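Drawstring pouch

A drawstring pouch is a small soft bag that is closed by pulling a cord through a channel along its opening. It is used for carrying and keeping small things together, such as coins, jewelry, chargers, eyeglasses, game pieces or toiletries. Larger bags of the same construction are usually called drawstring bags or, when they are carried on the back, drawstring backpacks. The border between a pouch and a bag is not fixed, and sellers use both words freely.

Construction

The simplest pouch is made from one rectangle of fabric, folded in half and sewn on two sides. The third side is left open, and its edge is turned over and stitched down so that it forms a narrow tunnel, called the casing. A cord goes through the casing and comes out by one or two small openings. When the cord is pulled, the fabric of the casing gathers in folds and the mouth becomes narrow.

There are two common ways to arrange the cord. In the single-cord type, both ends come out at the same place and are tied or held by a toggle. In the double-cord type, two cords run in opposite directions and come out at opposite sides of the mouth, so that the pouch is closed by pulling both at once. The second type closes more evenly, but it needs more cord and it takes both hands.

Cord ends are finished with a knot, a bead, a metal tip or a molded plastic end. Without a finish, the end can slip back into the casing, and it must then be brought out again with a safety pin or a blunt needle.

Materials

Cotton, linen, velvet, felt, leather and many synthetic fabrics are in use. Microfiber is preferred for eyeglasses and lenses, as the cloth of the pouch can also serve for wiping. Velvet and satin are common for jewelry and gifts. For wet things, such as a swimsuit or a bar of soap, people choose coated nylon or a mesh that lets the air pass.

Dark colors are frequent in pouches that come together with electronic goods — they show less dirt, and one fabric can be used for many different products.

Shape when empty and when filled

An empty pouch of thin fabric lies nearly flat and keeps its rectangular outline, except at the mouth, where the gathers remain. When it is filled, the bottom becomes round and the corners pull inward. For this reason the flat measurements that sellers give are always larger than the useful space inside. Some pouches have a sewn-in bottom, round or square, and these can stand upright on a shelf.

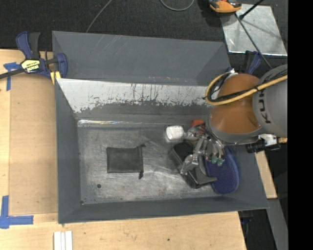

A flat black drawstring pouch, at left, in a metal bin with other small objects, among them a black case.

Difference from a case

A pouch differs from a case in that it has no firm walls. It protects against dust and scratches, but it gives little protection against pressure or a fall. A case with a hard shell holds its form whether it is full or not, and so it takes the same room in a drawer at all times. Many owners use both: the case for travel, and the pouch for storing at home.

Storage and sorting

In household sorting, pouches are often kept in a shared bin or drawer together with cases, cables and similar small articles. The sorting guide by Lionel Huet, written for the repair shop Okoth, proposes to lay empty pouches flat, all with the mouth to the same side, and to leave the cord ends outside the fabric so they can be found by hand. Tshepo Nkuna, in the Mornik handbook of home storage, recommends instead to roll them and stand them in a row. She notes that stacked pouches slide easily on smooth metal or plastic — a cloth at the bottom of the bin prevents this.

Care

Most cotton and nylon pouches can be washed in cool water. The cord should be pulled loose before washing, so that the gathered part is also cleaned, and both ends should be tied together so they do not go back into the casing. Velvet is brushed and not washed. Leather pouches are wiped with a dry cloth, and their cords are replaced when they begin to crack.

See also

Coin purse
Eyeglass case
Stuff sack
Toggle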